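Irnier bench cell: equipment and budget notes

README for the planning folder

What is in the folder

budget.csv: one line per item, with supplier, unit price, lead time and a keep/replace flag
consumables.csv: sponges, trays, plates, finger pads
quotes/: supplier quotes as received, oldest first
tasks.txt: short list of the jobs the cell has to do

Prices are in pounds and exclude VAT. Delivery is on its own line.

Scope

The budget covers one table-top arm with a two-finger gripper and a wrist camera, set up for kitchen cleaning work: wiping trays, wiping plates, clearing spills. It does not cover the table, the room or anyone's time. The figure agreed in November was 3,973 for everything except the arm, which is on a separate order.

Arm and gripper

Indeck and Brotine both quoted. Indeck was dearer but includes spare fingers and a sealed cover for the wrist. Brotine charges for both. Lead time is 8 weeks from Indeck and 12 from Brotine, so the plan assumes Indeck. The Brotine quote is kept in case the first order slips.

Wrist camera

The Lü bracket fits either arm. Order two. Check the cable length against the drawing before paying, as the short version will not reach the base.

Consumables

Allow around 22 sponges a month. Buy the two-sided sort, green scourer on yellow foam. The gripper holds them pinched at one end, and the budget treats them as throwaway items.

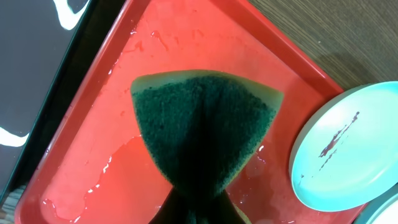

Finger pads are priced per pair and should be ordered with the sponges to save on postage. Trays and plates are ordinary plastic ones from a catering supplier. Keep to strong colours when reordering, and put the colour in the notes column.

Still to do

Get a price for a drip mat
Ask Indeck whether the sealed cover can be bought separately
Move the spare power supply from "replace" to "keep"
Add return postage to the Brotine line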